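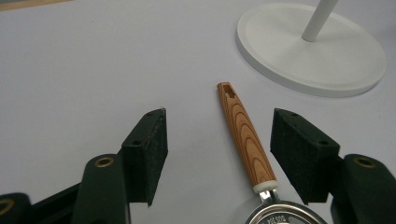

We keep this page for the equipment discussion at the Dodley site. It goes with the purchase request for two Nesby hand-held grippers, and it was last changed on Apr 20, 2026. The request itself is a spreadsheet and looks the way spreadsheets look. I wanted something next to it that shows the work, since most of the people signing off on the money have seen only the brochure from Drornach, where everything being gripped is a foam block or a clean plastic cup.

I should say where I stand. I don't think the request is wrong. I think it's early, and I think the numbers in it cover the part that's easy to price. Read the notes with that in mind.

## The work

**Green jaws, felt pads, small frying pan.** The gap is set wide and the handle lies free in it, touching neither pad. This is the kind of object the kitchen tasks are about: long handle, small bowl, most of the interest at one end.

**The handle** has a wood-grain finish and a hanging slot at the far end, then a white collar, then a short steel neck. Three surfaces in a row on one cheap pan. When the proposal says "grips cookware," I would like to know which of the three it was tested on.

**The bowl** is mirror-bright and throws the light straight back. Anybody budgeting for cameras should look at that before they look at resolution figures.

**The pads** are black felt, one to a jaw, with two small screw holes showing on the top of each. There are a few light fibers stuck to the upper corner of the left one. Pads are a consumable and the request treats them as part of the tool.

**Brass-ringed holes in the plastic.** There's one on each arm by the pad and another low on the left jaw. I have asked Drornach whether the rings come in the spare parts kit. I have a reply that says the kit is "comprehensive."

## What the money buys

The quote is $3959 per gripper. That price includes the hand-held body, the jaws, one fitted set of pads and a case. It doesn't include the software seat, which renews every year and is priced "on application." I have applied. A price that you have to ask for twice is going to be larger than the one you had in mind.

Spare pads are $189 a set. That sounded fine to me until I tried to find out how long a set lasts. The brochure doesn't say. The data sheet says pads should be replaced "when worn," and the sales contact told us that it depends on use, which I believe, but it's no good for a budget line. So the request carries one spare set per gripper and then stops. If pads last a year, good. If they last a month, the pads will pass the price of the tool before the warranty is up, and we'll find that out in pieces, one small order at a time, from a different part of the budget.

Before anyone signs I'd like a trial with a logbook beside it. Write down when a pad goes on and when it comes off, and who decided it was finished. "Worn" needs to mean the same thing to everyone on the bench. It needn't be clever. A photograph of the pad at the start of each session would do, taken under the same light.

## Cost lines missing from the request

- Objects. Pans, cups, stands, lids. They get scratched and swapped and taken home. If we want the same pan in September that we have now, we need to buy several of it today and put the rest in a box.
- Table time. The pale bench is shared, and a session can't start until it has been cleared and wiped.
- Light. We work under even overhead light and everything looks easy there. The other rooms at Dodley have windows.
- Somebody to look through the recordings. I have raised this three times. The request assumes that what comes out of a session is ready to use.
- Freight both ways for repairs. The warranty covers parts and labor. Shipping is ours.

Any one of those is small. I left the total off this page because I'd be making it up, and there are enough made-up totals in circulation already.

## On the comparison with Mitsotakis-Vlachou

The other quote came from Mitsotakis-Vlachou, and it gets one paragraph in the request, under "alternatives considered." I'd give it more. Their gripper is sold with rubber pads and a longer lead time. It was marked down for the lead time. Fair enough if we have a deadline, and I can't find one written anywhere.

It was also marked down for having fewer reference customers. Drornach's reference list is longer, and I asked for it and read it. It's a list of who bought the thing. I couldn't find a line in it about who bought a second one, or how many are still in use. I'd take one frank phone call with somebody who has run the tool through a full year over the whole list.

Felt against rubber is a real question and I don't have the answer. Felt is kinder to a patterned finish like the one on that handle. It also picks up fibers and whatever else is on the table. Rubber can be wiped down. A polished neck like the one on the pan might suit one and hate the other. The way to settle it is to put both on the same pan, same bench, same hands, and see. Neither vendor offered this. Both of them agreed to it once I asked, so I don't know why the comparison was done from data sheets.

## Why two

The request is for two grippers, and the reason given is that two people can record at once. We have one bench. I have been told that the second unit is also a backup. It can't be both on the same day. If it's a backup, it should sit in its case and we should say so, and then ask whether a box of spare jaws would do the same job for less. If it's a second station, then the bench, the light and the set of objects all need doubling as well, and none of those are in the spreadsheet.

My own preference is to buy one, keep it busy, and come back in September with the pad log and a list of what broke. The volume discount we'd lose is small. I worked it out from the quote and it wouldn't pay for a good chair.

## Questions still open with Drornach

1. Expected pad life on polished metal, in hours or in grasps. Either unit will do.
2. Whether the jaws are sold singly, left and right, or only as a pair.
3. Whether the screws in the pads are a standard size we can buy locally.
4. What the software seat costs in the second year.
5. What happens to recordings made during the term if we let the seat lapse.

Number five has been open the longest. The last answer pointed me to the license terms, and the license terms pointed me to my account manager.

## Adding to this page

More pictures are welcome, as long as they show objects we really handle, on the bench we really use. Please don't send stills from the vendor's videos. Put a line or two with each one: what the object is, which pads were on, and anything about it that would cost money. Leave the pan in the cupboard by the door when you're done with it, handle toward you. It's the only one of that pattern we have until somebody approves the object line.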